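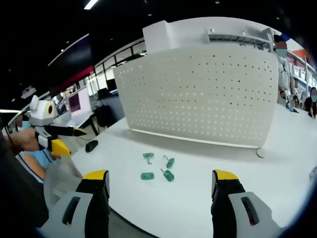

Questions about dry lips and lip balm

Why do my lips dry faster than the rest of my face?
The skin of the lips is very thin and it has no oil glands. Wind, heating and breathing through the mouth take the water from it quickly.

Can I become addicted to lip balm?
No. But some balms contain menthol or camphor, and these can irritate the skin, so you put on more. Try a plain ointment for two weeks and compare.

Which Plokach balm is for cracked corners of the mouth?
None of them. Cracks in the corners can come from yeast or bacteria, and a balm will not treat this. Please ask a doctor or a pharmacist.

Is licking really so bad?
Yes, saliva dries fast and leaves the lips more sore than before.

Do I need sun protection on the lips?
Yes, also in April. Use SPF 30 or higher and apply it again after eating.

My tube smells different. Is it still good?
Please stop using it — write to Vega Quintana at our Ollerholm office with the batch number. Tubes from batch 943 have a new wax and smell a little stronger, this is normal.

Do you deliver on Saturday?
Only inside Ollerholm.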